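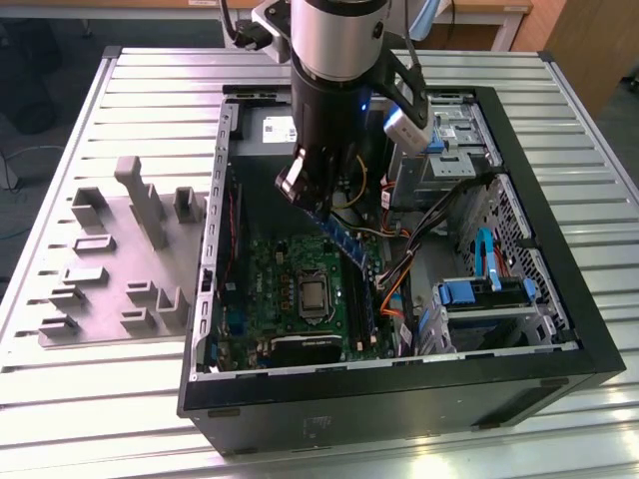 Does the Yaman pick up small planes as well as airliners?
It picks up anything with a working ADS-B transmitter, so airliners always show, and light aircraft show if the owner has fitted one. Plenty of the older Cessnas at my local strip still haven't.

I've had the Yaman flight tracking receiver from Varance running since January and I'm completely hooked. It's a grey box the size of a paperback, with a stubby aerial you stick on a window or (much better) up on the roof. Mine cost $759 with the roof bracket, which made me gulp a bit, but I use it every single day.

Setup took 18 minutes, most of it spent on the ladder. The map colours each aircraft by altitude, and you can scroll back through a whole day of tracks — brilliant for working out why the 6 am freighter went around twice on Wednesday. (Crosswind, going by the weather reports.) Replay is my favourite part by a mile! You can slow a landing right down and watch the descent rate change all the way to the threshold.

Range is very good. From the roof I get traffic out past 100 nautical miles to the west, less to the east where the hills get in the way. Selim Ersoy, who flies gliders out our way, has his on a windowsill and gets much less, so do bother with the bracket.

Grumbles? The alerts are too keen. Every emergency squawk makes the thing shriek, even when it's a transponder check, and there's no way to set quiet hours. The printed manual is 4 pages and skips the log export, so look that up on the Varance site.

I'd buy it again tomorrow. Next job is a longer cable so I can get the aerial above the chimney.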